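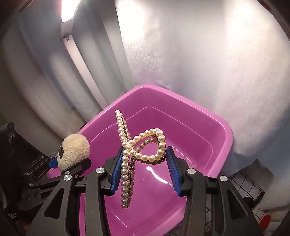 Gripper Days at Plurnside, the soft and slippery round

Welcome back to the gallery! If you were here for the first round you know how it goes: I take over the end bench at Plurnside, people bring me the fingers and pads they swear by, and I try to pick up stuff from my kitchen, my craft drawer and my kids' rooms until something wins. This round was all about things that have no good place to grab. Soft, stringy, shiny, floppy. I had a great time and my hands are sore from squeezing triggers all afternoon.

Most of the tools were hand-held, the kind you work with your own fingers, and I love them for comparing pads. There's no program to blame. If the thing slips, either the pad is wrong or you are, and you can swap and try again in a minute or 2. The one exception was the Ammann arm, which Urs Aebischer wheeled over late in the day (more on that below).

The pearls

My favorite by a mile! Cream-white pearls twisted up with a thin gold-toned chain with little rhinestones in it, over the pink tub. Small round beads next to a chain is a mean combination, because the pads touch the beads first and the chain does whatever it wants. We ran it on the ribbed blue pads, and what I like is how the upper part curls over into that loop while the rest hangs down. Štefánia Šťastný wanted to know if pinching lower would calm the loop. It did a little, but then the top end flopped over my wrist.

The fluffy ball

Beige, shaggy, label on the side. Everybody thinks this one is easy and it mostly is - you squeeze until you hit something under the fuzz. What tripped people up was letting go. The fibers like to hang on to ribs, and with the Sanley foam pads I had to shake it off like a burr. Ursina Hämmerli told me to open slower. She was right, and she has not let me forget it.

Blue ribs, first impressions

These are the Jillen pads and I'd been waiting to try them since December. The ribs give you a nice bit of bite on anything with a bumpy surface. On flat plastic I couldn't tell them from plain rubber, and on paper they were a bit worse. I'd still put them on first if I didn't know what was in the tub.

Foam pads from Sanley

Squishy, friendly, very forgiving if your aim is off. I did 32 tries with the same set and by the end one corner had started to peel, so bring glue. Priit Pētersons trims his a hair short on the tip side and says they last longer. I'm going to copy him next time.

Plain rubber

Boring! Works! I keep a pair in my coat pocket. They did fine on the cotton napkin and badly on the glass marbles.

Two hands at once

Working with a gripper in each hand is so much harder than it looks. One side holds, the other side lifts, and your brain keeps trying to squeeze both. Ludivine Royer practiced by moving clothespins from one bowl to another while chatting with the rest of us, and she was easily the smoothest of the bunch. My own best run was a sock, and I'm proud of that sock.

The Ammann arm

Urs put the same ribbed pads on it so we could compare. It was steadier than any of us and also a lot slower, and it had no clue what to do with a chain that swings. We gave it a hair tie, a teaspoon and a rolled washcloth. It liked the washcloth. The wrist camera kept losing the teaspoon when the overhead light hit it, so Urs turned the exposure down and then it lost the hair tie instead. We'll try again with a softer lamp.

Scores, for those who asked

Everyone together made more than 100 grabs, and I stopped the tally at 129 when the pizza came. I haven't typed up the sheets yet. Ribs are ahead on beads and chains, foam is ahead on fruit, and rubber is sitting quietly in second on almost everything.

Next round is flat things - cards, coins, a sandwich bag if I feel brave. If you have pads you want me to try, drop them at the Plurnside front desk with your name on the bag, and please tell me which way up they go. Last time I ran a whole set upside down.

Posted 7 August 2019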